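Lost and Not Found: How Lost Property Is Handled at Astum College
Second-year project report, Business Administration 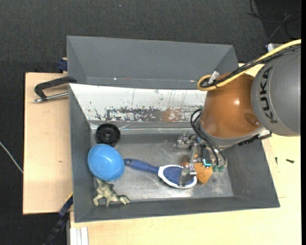 One member of the front desk staff told us that the college doesn't have a lost property problem, it has a collecting problem, and that most of what is handed in could go back to its owner within a day if people asked for it. A student in our survey wrote the opposite: she had asked at three desks for the same scarf and been sent to a fourth. Both remarks came up again and again in different words, and the project grew out of the gap between them.

1. Background

Astum College has two main buildings, Prado and Ovis, and a cafe, Pandano, which is run by an outside company but sits on the ground floor of Prado. Things get left in all three. Each has its own way of dealing with them, and until we started there was no written description of how any of them worked.

The student handbook has one sentence on the subject. It says that lost items should be reported to reception. It doesn't say which reception, and both buildings have one.

Our question was what happens to an item from the time somebody hands it in to the time it is collected, given away or thrown out. We also wanted to know how many items go back to their owners, and whether small changes in the routine could raise that number. Theft was left out. So was anything left on buses, although people kept telling us about it.

2. Method

We used three sources.

The first was the paper log. Prado reception keeps a book in which the date, a short description and the place of finding are written down. Ovis reception has a similar book with different columns. Pandano had no log, but the cafe manager agreed to keep one for us from September on. We copied all three into one spreadsheet covering September to the end of January.

The second was a questionnaire. It had nine questions and was sent to students through the course pages. We got 61 complete answers. Four incomplete ones were left out.

The third was a set of short interviews with staff at both receptions, the cleaning crew in Ovis and the cafe. We took notes and did not record anyone.

There were problems with the logs. Descriptions such as "black glove" and "glove, black, left" might be the same glove entered twice when it was moved from the cafe to reception. We removed the doubles we were sure of and left the rest in. Entries without a date were placed in the month of the nearest dated entry – this affects the monthly figures a little and the totals not at all.

3. Results

3.1 What is handed in

The combined log has 474 items. Clothing is the largest group by far, and inside that group it is mostly hats, gloves and scarves. Water bottles come second. After that come chargers and cables, umbrellas, lunch boxes, keys, student cards, books and notebooks. The "other" group includes a bicycle seat, a bag of onions and one roller skate.

October and November were the busiest months. December was quiet, probably because teaching ends early, but the last week before the break brought in a pile of things from the exam rooms. Bags and coats have to be left at the back during exams, and people forget what they put down there.

Most items were found in lecture rooms. The library in Ovis came next, then the cafe. Very few came from the sports hall, and the cleaning crew told us why: things found there are put on a windowsill in the corridor and never get to a desk. We had not known about the windowsill and it is not in our numbers.

3.2 What goes back

Of the 474 items, 213 were marked as collected. That is a little under half. The rate is very uneven. Keys and student cards nearly always went back. Phones did too, usually the same day. Water bottles almost never did, and single gloves did worse still.

Only 49 items had a name, a student number or some other contact detail on them. Of these, all but six were collected. In most of these cases the desk had sent an email. When an item has no name the desk does nothing further, and staff said they have no time to do more.

3.3 What happens to the rest

The rules differ between the buildings. Prado keeps things for a month, then moves clothing to a charity bag and throws out bottles and food boxes. Ovis keeps things until the cupboard is full. At the time of our interviews the oldest item in the Ovis cupboard was an umbrella from the previous spring. Pandano used to keep items behind the counter for a week and then carry them over to Prado reception, where they were entered with the date of arrival and not the date of finding. A person who came in asking about something lost on a certain day would therefore be told it wasn't there, even when it was.

Ovis and Prado do not share their logs. If you lose something in one building and ask in the other, you will be told to go and ask in the first. This matches what students said.

3.4 The questionnaire

Most people who answered had lost at least one thing at the college during the past year. More than half of those never asked for it. The reasons they gave were that the item was cheap, that they did not know where they had left it, or that they did not know where to ask. Several thought there was a fee. There is no fee.

When asked where lost property was kept, students named seven different places. Two of these do not exist. One was the old caretaking office, which closed before any of us started here.

The open comments at the end asked for a list of found items that could be checked by phone. A few people were against this and pointed out that anyone could read the list and claim a pair of headphones. The desk staff had the same worry.

4. A small trial

In February we tried two changes at Prado reception for four weeks. The first was a sign by the main door saying where the desk was, when it was open and that collecting was free. The second was a weekly post on the course pages with item types only, for example "two umbrellas, one calculator, three scarves". Colors and brands were left out so that the owner would still have to describe the item at the desk.

More people came to ask than in January, according to the desk, and a larger share of the new items went back. We don't want to make too much of this. Four weeks is short, the weather was cold, and people miss their gloves more in February than in September. We also had no trial running in Ovis to compare with – the reception there was being repainted and had moved to a temporary counter.

The weekly post took us ten to fifteen minutes each time. The desk staff said they could do it themselves if the log was already on a computer, but would not type it up from the book.

5. Suggestions

Use one shared log for both buildings, with the same columns, and let Pandano add to it. The date of finding should be entered separately from the date of arrival.

Set one storage time. We suggest six weeks, with an extra clear-out after each exam period. Food boxes should go sooner.

Change the sentence in the handbook so that it names the desk and gives its opening hours.

Put the sports hall on the cleaning crew's collection round.

Keep the weekly post, without colors or brands, through the winter months at least.

Encourage new students to put a student number on chargers and calculators. Stickers could be handed out with the welcome pack. We asked the print room for a price and had not received one when this report was handed in.

6. Weak points

The logs depend on what staff write down, and on busy days not everything is written down. Some items marked as collected may have been taken by the wrong person. The questionnaire was voluntary, so people who had lost something were probably more likely to answer it. Staff and visitors also lose things, but we only asked students.

If another group takes this up, we would advise starting in August so that the shared log is ready when teaching begins. Our spreadsheet and the blank questionnaire are in the course folder. The sign is still up by the main door in Prado, and the opening hours on it are correct until the end of April.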